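Section 4: Setting Up Your Clurkora Pantry Scale

Welcome to the part of the guide where your Grameo Clurkora finally comes out of its box and earns its spot in the kitchen. Please take your time here. A scale that has been set up with a little patience will give you steady readings for a good long while, and there is no prize for finishing before your coffee is ready.

Before you begin

Pick a firm, level surface, away from the stove and out of the draft from a fan or an open window. A counter is ideal. A folded dish towel under the scale feels like a kindness, but it lets the feet sink and the numbers will wander.

1. Peel the clear film off the weighing plate and slide the battery door open on the underside. Put in the batteries, matching the plus and minus signs.

2. Set the scale down and turn the two front feet until the bubble sits inside its ring. Small turns are plenty!

3. Press POWER and wait for the display to settle at 0. If you see a dash instead, lift everything off the plate and press POWER again.

4. Hold UNIT for a moment to switch between grams and ounces. The scale remembers your choice, even after a battery change.

5. Place the 300 g check weight in the center of the plate. The display should read 300. If it doesn't, go to Calibration in Section 6 before you weigh anything else.

Note: Pouches of rice, soup or snacks are easiest to log one at a time. Lay each one flat on the plate and keep the corners from touching the counter. 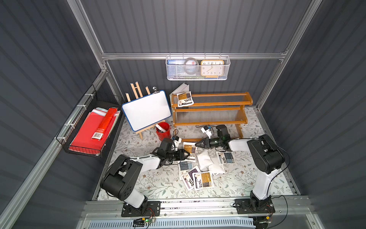
Food pouches, printed and plain.

6. To add a pouch to your pantry list, weigh it, press SAVE, and choose a shelf number. The list holds up to 728 entries, so most families never need to clear it – though a good tidy in August, before the school lunches start, is a habit we're fond of.

7. To weigh what is left in an opened pouch, set your empty bowl on the plate, press TARE, and pour. A bowl of 684 g or less works best with the standard plate.

Caution: Do not leave anything on the plate overnight. Do not rinse the scale under the tap. Wipe it with a soft, damp cloth and let it dry with the battery door closed.

If the display goes dim or shows LO, change all the batteries together. For a wider plate, ask your Powell dealer for part 1071 and follow the sheet packed with it.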